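Contents Previous Next Glossary Index

Chapter 2
The Large Open Workroom

A large room is harder to light, heat and keep quiet than a small one, and most of what makes it hard is overhead.

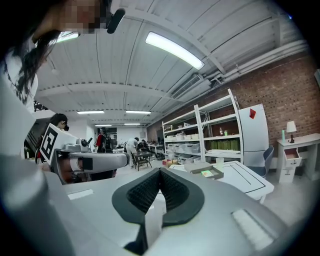

Margarida Veloso thinks the ceiling should be looked at before the floor plan is even unrolled, and that a person who starts with the desks will end up moving them. The floor can be changed in an afternoon, she points out, and the ceiling will still be there in the morning.

This chapter follows her order. It begins with the ceiling and the lights, goes on to air and ducts, then takes up the walls, and leaves the floor for last. Chapter 1 dealt with rooms that one or two people use. From now on we are concerned with rooms where a group works side by side, often at different tasks, with no partitions between them.

Words to know in this chapter: bay, corrugated, duct, fixture, glare, run, supply air, return air, task light.

2.1 What counts as a large open room

The word "large" is used loosely in the trade. In this book a large open room is one in which a person standing at one end can't comfortably speak to a person at the other. The number of square feet matters less than the shape. A room of 3,000 square feet may feel close if it is nearly square and low, and it may feel like a street if it is long and narrow.

Many rooms of this kind were built for something else. Old shops, storage buildings and small factories have been turned into studios, classrooms and places for assembly work. They come with hard walls and ceilings that were never meant to be looked at. The new user takes these over along with the lease and has to decide which ones to keep.

2.2 The ceiling

A corrugated ceiling, such as the white one at the head of the chapter, has ridges and grooves. The ridges make a thin sheet stiff. They also give the ceiling a direction, and the eye follows it. When planning a room under a corrugated surface, draw the direction of the ridges on your plan before you draw anything else. Lights, hangers and pipes that run with the ridges or straight across them look settled. Those set at a slant look like a mistake, even when the measurements are right.

Color matters too. A white ceiling sends light back down into the room. A dark one hides the pipes but swallows light, and the fixtures have to work harder to make up for it. Painting a ceiling white is among the cheapest changes an owner can make, although reaching it may not be. Ask what lift or scaffold the price includes.

2.3 Lights in a row

Long fluorescent fixtures are common in rooms of this type. Seen from below, a fixture is a broad bright panel. Seen from farther off it becomes a strip, and the strips get narrower toward the far wall. Students often draw every fixture in a perspective sketch at the same width, and the room comes out looking flat.

The distance between one row of lights and the next decides how even the light will be on the work. If the rows are too far apart there will be dim bands between them, and people will drift out of the dim bands without knowing why. If they are too close the owner pays for light that isn't needed.

Two points should be checked in any room that is already in use:

Where do people stand? A person who leans over the work with a light behind them throws a shadow on it. Move the work surface or add a task light. Adding more ceiling light seldom cures this.

Where do people look? Work that keeps the head down is forgiving. Work that makes a person look up, even now and then, is not, and a bare bright fixture will tire the eyes by midday.

At the Grimeteck building, the first lighting plan was drawn from the outside dimensions of the hall. The rows came out evenly spaced on paper. When the plan was laid over the real room, one whole row fell above a walkway and a run of benches was left in the dim. The plan was redrawn from the benches up, and the same fixtures were used. We return to this job in the exercises.

2.4 Air, pipes and ducts

Air has to be brought into a large room and taken out again. Supply air comes in through ducts or from a unit at the ceiling, and return air goes back by another path. In many rooms the equipment is gathered along one side, close under the ceiling, and the pipes and ducts follow the top of the wall. This keeps the middle of the ceiling free for lights. It also puts the draft and the noise on one side of the room.

Stand under the equipment for a full minute while it is running. Then cross to the other side and do the same. Write down what you feel and hear in both places. People who sit still should be placed on the calmer side — storage, sinks and walkways can go on the other.

Painting ducts and pipes the same color as the ceiling makes them easier to ignore. Leave labels and valve handles unpainted. The people who service them need to find them quickly, and a painted valve may not turn.

2.5 Brick walls

Red brick is often kept when an old building is put to new use. It wears well and needs little attention once the joints are sound. It has two drawbacks. Brick is darker than painted plaster, so the side of the room next to it gets less light back from the wall. It is also hard, and a hard wall returns sound. Talk, dropped tools and chair legs all come back into the room.

Fasten shelves and rails into sound brick or sound mortar as the hardware maker directs, and never into a joint that crumbles under a fingernail. In the Vieira workrooms, a rail 30 feet long was hung on a wall whose joints had not been tested. It came down in June with coats on it. No one was under it. Celeste Loureiro had the joints raked out and filled, and the rail went back up on the same line.

2.6 Before you turn to the floor

Make a ceiling plan of a large room you are able to visit. Mark the fixtures, the direction of the ceiling surface, the air equipment and the path of the pipes. Shade the side that gets less light from the walls. Do not mark any furniture yet. You will place it on this same sheet in Section 2.7, so draw lightly and leave the middle clear.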